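Right hand drops out during bed-making run, fingers go slack

Posted in Humanoids and hands > Faults and safety

sesa_bench

We run a two-handed humanoid on household tasks, mostly bed-making at the moment. Since July the right hand has been dropping off the bus in the middle of a run. The arm carries on to its next waypoint as if nothing had happened, but the fingers lose torque and stay wherever they were. The log gives me error 206, "hand heartbeat lost", and then nothing from that side until I power cycle.
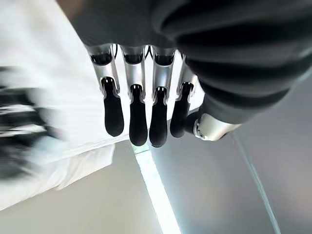
It has happened 14 times so far. It never does it with the arms parked, and I left the fingers opening and closing for 100 cycles on the bench without a single error. The hands are Fernico units with the stock cable and the controller is a Kasov.

What worries me more than the dropout is that the arm keeps moving. Last time it pulled a duvet half off before I got to the stop button. Is this a cable, a hand or a settings problem?

intarasuk_robotics

Sounds like the cable to me. Fingers moving on the bench doesn't tell you much, as the wrist isn't turning. Reaching low for the foot of a bed puts the forearm near the end of its roll, and if the cable is strapped tightly at the wrist, all of the twist goes into the last bit before the connector.
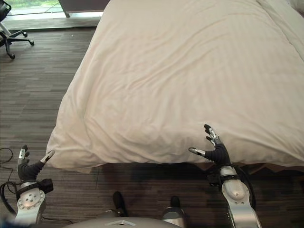 Power everything down, undo the strap and refit it further back up the forearm so there is a loose loop over the joint. Then turn the wrist by hand through its full range and watch the plug. If it shifts at all, replace the cable – don't tape it. You can also swap the left and right cables. If the error moves to the left hand, you have your answer.

On the arm carrying on: the Kasov has a setting for what happens when a hand is lost. Ours came set to "warn". Change it to "hold" and test it at low speed with someone on the stop button. I would do that before any more runs, whatever the cause is.

old_servo

had the same, updated the firmware and it went away. might have been luck

sesa_bench

Swapped the cables over and got the error on the left after 2 runs, so it is the cable. New one ordered. Set to "hold" in the meantime and the arm now stops when the hand goes. Thanks.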